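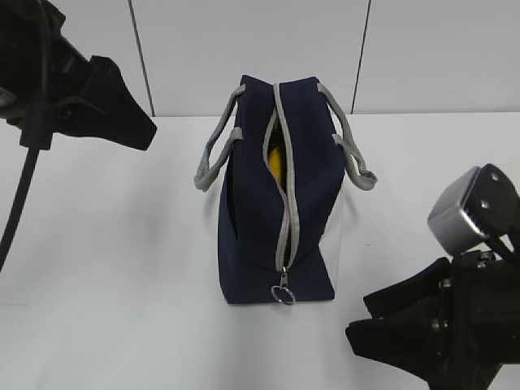 Pradell zip-top lunch tote in navy with grey handles and zip trim.

Pradell Zip-Top Lunch Tote
Navy / Grey
Item no. 2764
Made for Pradell by Ludero

The Pradell lunch tote is a soft, boxy fabric bag sized for one person's lunch and a couple of snacks. It has one main compartment with no dividers, and two handles long enough to go over a wrist or the back of a chair. The sides are unpadded, so it folds down into a desk drawer once it's empty.

The zip runs the length of the top. Open it all the way for a lunch container, or part way to get at a piece of fruit. A split ring is fitted to the zip pull and will take a name tag, a locker key or a small carabiner. Spare rings are sold separately.

Specifications
Colour: navy body, light grey handles and zip trim
Closure: single top zip, metal slider
Weight empty: 195 g
Handles: 2, stitched at the sides
Lining: none
Care: cold hand wash, hang to dry

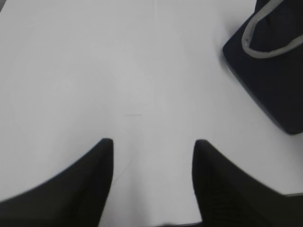 Cleaning the bag takes a few minutes. Turn it inside out over the sink, shake out the crumbs and wipe the seams with a damp cloth and a little dish soap. The navy fabric can let go of some dye in its first wash, so wash it on its own and keep it off pale upholstery until it has dried. On a white tabletop, even one short grey streak stands out, and a wet bag dragged over such a surface can leave marks of its own. Lift it by both handles when you move it. Don't use bleach or a tumble dryer, and leave the zip open while the bag hangs.

What to pack in it

The tote is not insulated. It suits dry food, whole fruit, sandwiches in a wrap or box, and anything that is fine at room temperature until noon. If you carry yogourt or meat, add an ice pack or look at the Rodrigues insulated lunch bag, which has the same style of zip.

Soft fruit does best on top. A banana with a few brown speckles is already ripe and will bruise under a full water bottle.
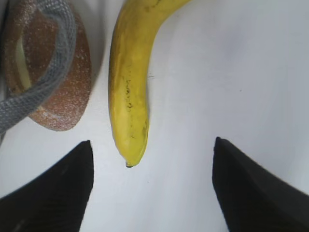

Put heavier containers in first, flat side down, and fill the corners with napkins or a tea towel so nothing slides when you set the bag down. Bottles should go in upright with the lid tightened. The bag will hold its shape better when it's full, and the sides will slump a little when it isn't.

Ordering

Sold singly or in packs of 5. Packs are one colour only. Name tags for the split ring can be added at checkout.

Orders placed before noon are packed the same day. Unused bags can be returned with the tags still attached. For school and workplace orders, contact Nabil Saliba in sales. Questions about zips, handles and repairs go to Majdi Saab in customer service. Please have the item number handy.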